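Rulthorpe Household Waste Diary
Data card, version 2
Last updated March 7, 2022

Summary

The Rulthorpe Household Waste Diary is a tabular dataset of item-level disposal records kept by residents of the Rulthorpe district. Each row is one discarded item or one bag of mixed small items, with its category, weight, and the stream it was placed in. The data was assembled by Skitomix to support estimates of how much recyclable material ends up in general household trash.

Contents

diary.csv: one row per record
households.csv: one row per household, keyed by household_id
categories.csv: the category codes with their definitions
weights_check.csv: repeat weighings used for error estimates

The release covers 110 households. Each kept the diary for 60 days. Households that stopped before the end of the period are not included in the release and have no entry in households.csv.

Fields in diary.csv

record_id: integer, unique
household_id: string, matches households.csv
day: integer, 1 to 60, counted from the first diary day of that household
category: code from categories.csv
weight_g: integer, grams, blank if not weighed
stream: one of trash, recycling, organics, textile, other
room: kitchen, bath, bedroom, garage, other
note: free text, optional

The day field is relative. Calendar dates were removed before release, so records from different households with the same day value were not necessarily made on the same date. Do not join this table to weather or collection schedules.

Collection

Participants weighed items on a Dekker kitchen scale supplied with the diary. The scale reads in one-gram steps. Items too large for the scale were entered with a blank weight. Bags and liners were entered as separate records under category PL4 when they were discarded, and their weight is not part of the contents.
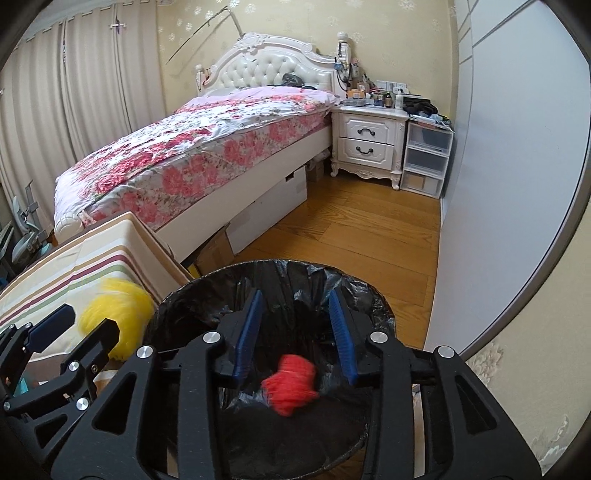

Textiles are the category most often entered under the wrong stream. Version 1 had a single code for all soft goods. Version 2 splits it into TX1 (clothing), TX2 (household linen), and TX3 (scraps, yarn, stuffing, and other fiber items). Old records were recoded from the note field where the note was clear. The 107 records that could not be recoded carry TX0 and should be dropped from any analysis that depends on the split.

Quality checks

weights_check.csv holds 975 repeat weighings. Columns are record_id, first_g, and second_g. Differences are larger for food waste, which loses moisture between weighings. No correction was applied to diary.csv.

Known problems

Small items weighing under two grams are underreported.
The room field was added in version 2 and is blank for recoded version 1 records.
Notes may contain spelling errors. They were screened for names and addresses but otherwise left as written.
Blank weights are missing values. Some spreadsheet programs import them as zero.

Loading

Files are UTF-8, comma separated, with a header row. The Wondico import template reads all four tables without changes. With other tools, set household_id to text, or leading zeros will be lost.

Changes from version 1

Split textile codes.
Added room.
Removed duplicate records created by double form submission.
Renamed weight to weight_g.

Version 3 is planned for July and will add container volume to households.csv.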